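I finished the bookkeeping certificate on Studinico last Saturday. A few people asked how it went, so I'll put it all in one thread.

Background first. I work the front office at a small HVAC company in Skirkness. I do invoices and the phones. I wanted to understand the books well enough to stop asking our accountant the same things every month.

The course is called Bookkeeping from the Ground Up. It has 118 video lessons in 13 units. Most lessons are short. The ones on payroll are long and I had to split them over several evenings.

There are two ways to take it. You can watch everything for free with no grading, or you can pay and get the assignments marked and a certificate at the end. I watched the first two units free and then paid.

I would do it that way again. Unit 1 is mostly vocabulary and Unit 2 is where you find out if you can stand the instructor's pace. Mine was Mehwish Kazmi. She talks slowly and repeats the key number at the end of each problem. I ran her at 1.25 speed.

My schedule was six hours a week. Four weeknights, an hour each, then two hours on the weekend for the assignment. I missed two weeks when my kid was sick and the platform didn't penalize me. It moved my target date and left the rest alone.

The assignments all use one made-up business, a party supply shop called Festuvico. You keep its books for a full year. By Unit 9 I knew their rent, their loan payment and the name of the guy who never pays on time.

One problem I got stuck on: the trial balance in Unit 7 was off by 1685 and I could not find it. I went through every entry twice. I had posted a deposit to the wrong side, and another entry was missing altogether. Took me three nights.

Tip if you hit the same wall. Divide the difference by two and look for an entry of that size. If it's there, you probably put it on the wrong side. That trick comes up in Unit 8, one unit after I needed it. 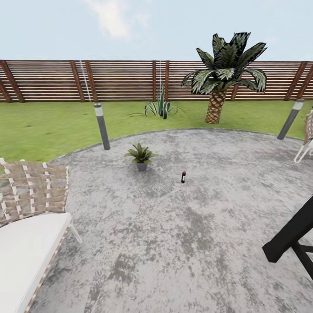
Can you switch from the free version to the paid one partway through and keep your progress?

Your watched lessons carry over, but the quizzes start blank, so you have to do the ones from the earlier units again before the first assignment opens.

Redoing the quizzes took me one evening. They draw from the same pool of questions, so a lot of them were familiar.

On grading. Assignments go to a marker and come back in up to 6 days. Mine were usually quicker than that. The comments were short but they pointed to the line where I went wrong, which was enough for me to fix it.

The discussion board is slow. Most threads are from people who took the course a while back. I searched old threads before posting and found what I needed most of the time.

The exception was the unit on inventory. The worksheet didn't match the video. I posted about it and another student, Irfan Dogar, told me the worksheet had been replaced and the new one was under the Resources tab, with no link from the lesson. If you're in Unit 10, check Resources first.

Irfan and I ended up trading answers after each assignment came back. That helped more than the board did. If somebody in your group is at the same unit as you, send them a message.

Notes. I started out typing them and quit after Unit 3. Drawing T-accounts by hand on paper was faster, and I remembered more. I filled two legal pads.

For review I used a flash card app called Ko. I made my own cards, mostly for which accounts go up with a debit and which go up with a credit. Ten minutes at lunch. I still have the deck if anybody wants it.

Things I didn't like. The sales tax lesson is general and tells you to look up your own state, and that's all it says. The captions have mistakes in them, including in some of the numbers, so don't copy figures from the captions. The mobile app won't open the worksheets.

The final is open book and timed. You get three hours and two attempts. I used a little over two hours on the first try and passed. The bank reconciliation section is the biggest piece, so do the practice set for that one even though it's marked optional.

The certificate is a PDF with your name and the unit list. My boss put a copy in my file. I don't know how much it would count somewhere else, and I wouldn't take the course for the PDF alone.

At work I now do the monthly reconciliation myself and our accountant checks it. That's what I was after.

Next up is the payroll course from the same instructor. It starts in March and I haven't decided whether to pay from day one or watch a couple of units first. I'll post the syllabus when they put it up.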